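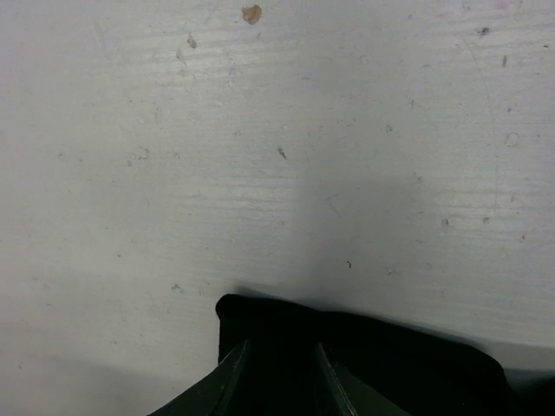

Tyra Fagerlund wrote to ask why the winter route on Berge is closed above the second hut when the snow has been so good. She had planned to take four friends up before the end of the month, and she wanted to know if the closure was a rule or only advice.

It is advice, but we ask members to follow it. The club does not own the mountain and can't stop anyone from climbing it. What we have done is take the fixed rope off the gully above the hut and lock the upper shelter. Parties going past that point will have no rope, no stove and no radio until the closure is lifted.

The trouble is the layer that formed in the cold spell after New Year. A lot of new snow has come down on top of it, and the two have not bonded. Firouzeh Ahmadpour dug three pits on the east side, the highest just under the shoulder, and got a clean break in each one at the same depth. The slope there is steep enough to slide and it ends in a narrow bowl with no way out. She will dig again after the next thaw, and the results will be posted at the Fundinley trailhead and on the phone line.

The lower part of the route is open as usual. From the Fundinley parking lot to the first hut the trail is packed and marked with poles. Between the first and second huts you should have snowshoes or skis, and the stream crossing needs some care early in the day when the planks are iced. The second hut stands at 2605 meters and has ten bunks. Please book, even for one night. Two parties arrived without booking last month and people ended up sleeping on the floor.

**Ridge traverse.** For those who want a full day and don't mind a longer drive, the Ernedent ridge is in good shape. It is windblown and mostly hard snow, with short rocky steps near the middle. Crampons and an axe are needed, and a 30-meter rope is enough for most parties. Start from the north side. The south side has the same weak layer as Berge, and the descent gully there should be left alone for now. Parties who finish late can walk out along the forest road, which adds an hour but has no slope above it.

**Beacons.** The club has 55 avalanche beacons for loan. They go out with fresh batteries and should come back switched off, with the strap. Several have come back without straps. If you have one in a drawer at home, drop it in the box by the gear room door.

**Spring expedition talk.** Our next talk is on February 11, 2019, in the upstairs room. Tyra will show slides from the Ovex trip last October, when her party spent nine days above 4000 meters and turned back below the top in high wind. She will go over the food, the tents and what they would carry next time. Doors open at seven. Coffee is free and there is no need to sign up.

**Route reports.** We have had very few reports this winter, and most of them came from the same three or four people. A couple of lines will do: where you went, what the snow was like, how far you got. Reports of turning around are as useful as the others — maybe more so in a year like this one. Leave them in the hut book or send them to the newsletter address.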